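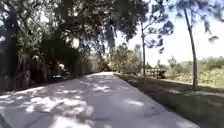
The shared path on the Carnby route, concrete section.

Progress report to the Kumow Fund
Shared path robots: drafting and testing a code of practice
Report date: 4/30/25

1. Purpose of the grant

The grant pays for a written code of practice for small wheeled and legged robots that travel on public paths used by walkers, cyclists and wheelchair users. The code is meant for operators and for the bodies that look after paths. It does not cover road vehicles or robots working inside buildings.

Work started in December with a review of the rules already used by path owners. Most of them were written for bicycles or maintenance vehicles, and they say little about a machine with no one sitting on it. The review is complete and was sent to you with the last claim.

2. Work in this period

The second draft of the code is finished. It has 20 clauses, down from 31 in the first draft. Several clauses on speed said the same thing in different words and have been merged.

We have walked the Carnby route with the draft in hand and run the robot along it under supervision. Supervised running now stands at 261 km against a target of 446 km for the whole grant. We are slightly behind because the route was closed for drainage work.

The operator's control software is supplied by Gekell. Athanasiadis is checking our stopping distance records and will report separately.

3. What the runs have changed in the draft

Light and shade. The first draft asked only that a robot be able to detect a person "in daylight". Under trees the light on a path can go from full sun to deep shade within a few steps. Clause 6 now asks the operator to show that detection works in both, and at the change from one to the other. If it has only been tested in open light, the robot must be held to walking pace under tree cover.

Path edges. Some paths have a solid edge and some simply give way to grass. Clause 8 now says that a robot pulling over to let people pass must stay on the made surface unless the path owner has agreed in writing that it may use the verge. Owners we spoke to were firm on this, mainly on account of tree roots and soft ground.

Footbridges. These had no clause of their own before. They have one now, clause 11, and it is the longest in the document.

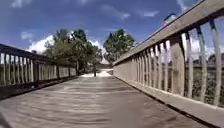 Footbridge on the same route. Clause 11 applies to the full length of the deck.

On a bridge with railings on both sides there is nowhere for a person to step aside. Clause 11 therefore says:

The robot must stop before the deck and check that it is clear for its whole length.
It must not enter if anyone is on the deck or approaching the far end.
If a person comes on after the robot has entered, it must slow down, keep to one side and let the supervisor decide whether to reverse or carry on.
It must not park, wait or turn round on the deck.
The operator must have the owner's figure for the load the deck can carry, and keep it with the route plan.

There is one open point. A post or bollard at the end of a bridge narrows the way through, and the draft does not yet say how much room must be left on each side. We would like path owners to comment on this before we put in a figure.

4. Records

Each run has a log giving the route, the supervisor, the software version and every stop. Of the stops logged so far, 99 were made by the supervisor by hand. Most were a courtesy to other path users. We have added a box to the form for the reason, as it was often missing from the early logs.

Recordings are kept for 30 days and then deleted unless they are needed to look into an incident. There were no incidents in this period.

5. Next steps

Send the second draft to path owners for comment.
Complete the remaining supervised distance, with some runs at dusk.
Settle the wording on posts and bollards.
Write the short version of the code, two pages at most, for notice boards and council websites.

6. Budget

Spending is within the agreed total. Travel is under budget and printing will be over - we now expect to print the short version as well as the full code. We ask for your agreement to move the travel underspend to printing. No other change is requested.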